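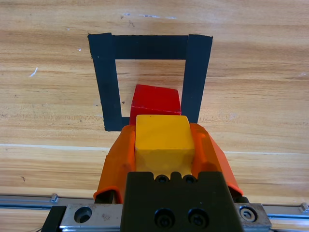
Feb 4, 2025

Thread on toy blocks, and whether anyone needs to pay for fancy ones. I have opinions.

Womby wants you to believe a cube is a "learning system." It's a cube. Six sides. My kids figured out the system by lunch.

The Bimurora set is 200 pieces. I've had it since September and the same handful of colors comes out every time. The rest live in the bin and get stepped on.

Then there's the "play zone" mat from Tetteh. You know what else makes a play zone? Black tape. Put a square on the table, tell a kid the red one goes inside, and you've got the whole mat. Ragged edges and all, no child has ever complained to me about the edges.

I do wonder about the tape and the finish, though. Everyone online swears it peels right off wood. Everyone online also swears crayon comes off walls. Try it on a corner you don't care about.

Also not sold on the color sorting charts. Red, yellow, green. If a kid needs a laminated card for that, the card isn't going to help. 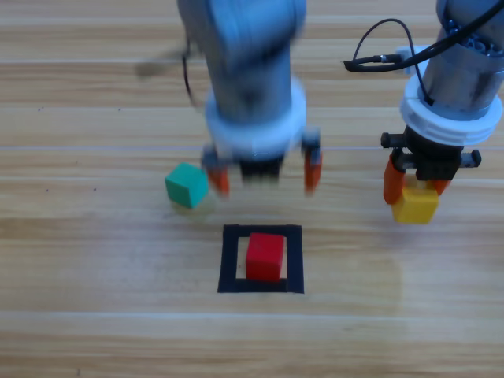 Utus replied that plain cubes get boring fast and that a bigger set keeps a four-year-old busy through a whole winter. Maybe. Mine was busy for 2 days with the big set, and one of those was dumping it out.

Fine, I'll give Utus this much: you can't build a decent tower out of three cubes. You can build a short one and knock it over, and at our house that's most of the game anyway.

If somebody has a block set that's still on the table after a year, tell me which one. Please don't send me the 900-piece one.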